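Home | About | Meetings | Open Days | Contact

This site uses cookies to remember your settings. Accept | Read more

Vemport Users' Circle for Automation
Minutes of the November meeting, held at the Cuvton demonstration room

The meeting was opened at 10 in the morning. The minutes of the previous meeting were approved with one correction: the cost of the bus to the Leiva visit was 505, and it was written wrongly as 550.

1. Visit and demonstration

The members were welcomed by two engineers of Cuvton. They explained that the same table task is used for all visitor groups, so that questions from different groups can be compared later. The task runs in simulation on the large screen. The arm has to work near ordinary desk things without pushing them, and the visitors may ask to stop at any moment.

The first stop was made on request of a member who wanted to discuss the approach to the mug. The gripper was open, on the left of the desk organizer, with free marble between them. The mug stood just behind the left rear corner of the organizer, with its handle to the side of the gripper. The engineers asked the group how they would plan the grasp. Most members preferred the handle. Two members preferred the body of the mug, and they said that a handle is a difficult shape for two thin fingers.

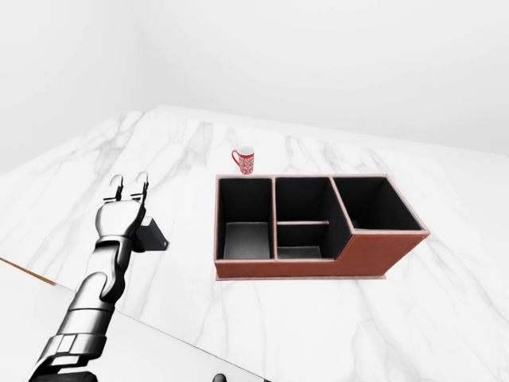
2. Questions from the members

Q1. How many runs were made before the open day? The engineers answered 1,928 runs in simulation, all with the same table but with different starting positions.

Q2. Does the tall side of the organizer make problems for the planning? Yes, it limits the directions from which the arm can come. The right section is lower and gives more freedom.

Q3. Can the members bring their own objects? It is possible if the measures are sent in advance. A simple model takes one afternoon to prepare.

Q4. Is the light in the simulation the same as in a real workshop? No. It is very even, and the engineers agreed that a real room is less kind. A member from Pledetti asked that this be written in the minutes, because at their site the windows are a constant trouble for the sensors.

3. Second part of the demonstration

After the coffee the group discussed the working height. In the view chosen for this part, the hand was below the top of the counter, in front of the left wooden support, with the fingers pointing up. The small black block lay on the marble, and the mug stood farther back. 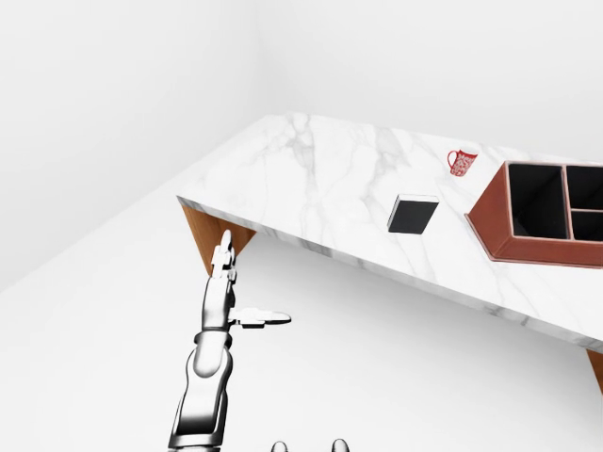
It was asked what path the arm should take from such a low position. The engineers drew two paths on the board. The shorter one passes near to the front edge of the slab, and the longer one goes out first and then up. The members had different opinions. It was agreed that for a beginner group the longer path is better to show, even if it takes more time.

One member remarked that the thickness of the slab must be included in the model, and not only its top surface. The engineers confirmed that it is included.

4. Next open day

There are 59 registrations until now. The room does not take more than 30 persons, therefore two groups will be made. The text for the invitation was read and accepted, with the word "workshop" changed to "demonstration".

5. Actions

- Send the list of questions to Cuvton: secretary.
- Ask Leiva if the second group can use their parking: chair.
- Prepare measures of two own objects: Pledetti members.

6. Other business

The membership fee stays the same. The projector cable is still missing.

The meeting was closed at half past twelve.

Last updated: November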